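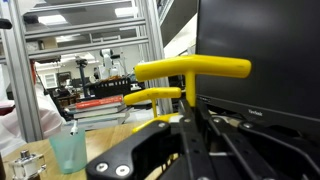

T字ハンドルの六角レンチ(黄)

作業記録 2024年4月2日
件名:Niltari停戦監視報告の事案分類作業(継続)
記録者:報告資料班
配付先:班内、Skosholm連絡室、Elsie Naylor

1. 本日の作業範囲

Niltari監視団が各期に提出した定期報告および附属の日報要約について、事案記録の分類を継続した。対象文書は110件、抽出済みの事案は443件である。対象期間の終わりは昨年7月の報告までとし、それ以降に提出されたものは次期の作業に回す。

午前はProsovwood地区事務所の日報要約を読み、午後はLouro渡河点に関する記載の照合を行った。抽出そのものは前回までに終了しているため、本日の作業は分類の付け直しと出典欄の補正が中心となった。

2. 分類基準について

現行の分類は次の5区分である。

(a) 武器の使用を伴う違反
(b) 部隊または車両の許可なき移動
(c) 監視要員の移動の制限
(d) 民間人の通行および物資輸送の妨害
(e) 行政上の違反(通告の遅延、名簿の未提出等)

このうち(c)と(d)の境界が従来から不明瞭であった。検問所で監視団の車両と民間の輸送隊が同時に止められた場合、報告本文は両者を一つの段落で扱うことが多く、前任の担当者は先に書かれた側に寄せて分類していた。段落内の記載順は報告の起案者の癖に左右されるので、基準としては採用しがたい。本日より、同一事案に二つの区分を付すことを認め、主区分は合意文書のどの条項が援用されているかによって決める。条項の援用がないものは(d)を主区分とし、備考欄に「条項なし」と記入する。

なお、(e)は件数が多いわりに内容が薄いとの指摘が班内にある。しかしながら、名簿の未提出が続いた地区では後の期に(c)の記載が現れる例があり、区分を廃止することは見合わせる。両者の間に関連があるか否かは、当班の作業の範囲では判断しない。

3. 表記の不統一

地名の表記に次のような揺れがあった。

Louroについては、渡河点、橋梁、集落のいずれを指すのか判別できない記載が残っている。英文の日報要約では冠詞の有無で書き分けた形跡があるものの、要約の作成者が交代した後は守られていない。座標が付記されている事案に限って渡河点または集落に振り分け、座標のないものは単にLouroとして登録した。推定による補完は行わない。

Prosovwoodは、地区名と事務所名が同一である。事務所を発信元とする情報と、地区内で発生した事案とが混在しており、地図上で件数が過大に見える原因となっていた。発生地の欄と発信元の欄を分離し、発生地が読み取れないものは空欄とした。空欄を「Prosovwood」で埋めないこと。過去の版ではこの処理が行われているので、旧版の表を引用する際は注意を要する。

当事者の呼称についても統一を要する。報告本文は合意文書の署名名義を用いるのに対し、日報要約は現地での通称を用いている。登録にあたっては署名名義に統一し、通称は原文欄にのみ残す。通称の中には一方の当事者が受け入れていないものが含まれるため、外部に渡す表に原文欄を含めてはならない。 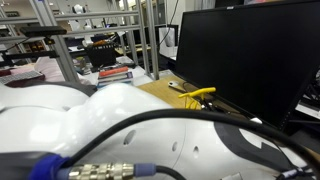
同じ事案が定期報告と日報要約の双方に現れ、死傷者の記載が食い違う場合、どちらを採るのか。

定期報告の記載を登録値とし、日報要約の記載は異同欄に原文のまま転記する。定期報告の段階で検証手続を経たことが本文から確認できない場合は、検証状況の欄を「未確認」とする。双方の値の平均や範囲を登録することはしない。

上記の扱いは、分類手引の改訂稿にも同じ文言で入れる。

4. 照合の結果

午後の照合では、4件の重複登録を確認した。いずれもLouro付近の夜間の事案で、発生日と報告日が取り違えられたために別件として立てられていたものである。古い登録番号を残し、新しい番号は欠番とした。欠番を詰めると既に配付した索引との対応が失われるため、番号の振り直しは行わない。前掲の抽出件数は、この統合を反映する前の数である。集計表の更新が済むまでは、件数を引用する文書に「統合前」と注記すること。

出典欄については、段落番号の記載漏れが目立った。定期報告には段落番号が付されているので、文書番号と段落番号の双方を記入すれば足りる。日報要約には段落番号がなく、見出しと項目順で特定するほかない。見出しが同名で繰り返される日については、項目の冒頭の語句を引用符付きで添える方式を試した。検索には有効であったが、翻訳を経た要約では冒頭の語句が版によって異なる。原語版を出典の基準とすることで整理したい。

時刻の表記は現地時刻のままとする。監視団の本部がSkosholmに置かれていた時期の文書には、本部時刻で書かれたものが混じっている。本文に断り書きのあるものだけを換算し、断り書きのないものには手を加えない。

5. Elsie Naylorからの照会

分類表を政治情勢の節の下書きに用いてよいかとの照会を受けた。当班の回答は次のとおりである。

件数の増減のみをもって情勢の改善または悪化を述べることは差し控えられたい。監視要員の配置が変われば報告される事案の数も変わる。特に移動の制限が続いた期は、違反が少なかったのか、監視が及ばなかったのかを表から読み分けることができない。下書きで件数に触れる場合は、同じ期の巡回の実施状況を併記することが望ましい。 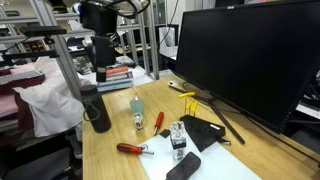 併記すべき巡回の記録は、定期報告の附属書に収められている。ただし附属書の様式は途中で変更されており、旧様式では中止された巡回と延期された巡回が区別されていない。旧様式の期については、両者を合算した値であることを脚注に明記する必要がある。Naylorには附属書の写しを渡し、脚注の文案は当班が起こすこととした。

また、下書きには「重大な違反」という表現が使われていた。合意文書にも監視団の報告にもこの語の定義はない。区分(a)を指す趣旨であれば区分名をそのまま用いるよう依頼した。先方の了承を得ている。

6. 保留事項

・合同委員会の議事要旨に言及のある事案を対象に含めるか。議事要旨は当事者間の発言を記録したものであり、監視団による認定を経ていない。現時点では含めず、別表に控えを取る。

・地図附図の境界線。合意文書の附図と監視団の使用図とで、Prosovwoodの東側の線が一致しない。Skosholm連絡室に版の確認を求めた。回答があるまで当該部分の集計は地区別に出さない。

・取り下げられた申立ての扱い。申立人が取り下げた後も監視団が現地確認を行った例がある。登録は維持し、状態欄に「取下げ後確認」を新設する案を班内に回付中。

・旧版の索引を所持している部署への差替え通知。配付記録の一部が見当たらず、宛先の確定に至っていない。

7. 次回

区分(c)(d)の付け直しを最初の文書に戻って行う。二名が別々に付け、不一致のものだけを協議の対象とする。協議で決まらないものは無理に寄せず、備考欄に双方の見解を残す。

手引の改訂稿は共有棚の「Niltari/手引」に置いた。修正意見は本文に直接書き込まず、別紙に節番号を付して提出されたい。

追記:異同欄の文字数制限により長い転記が途中で切れていた。制限を外したうえで、該当する行を原文から貼り直した。未了の行には印を付けてある。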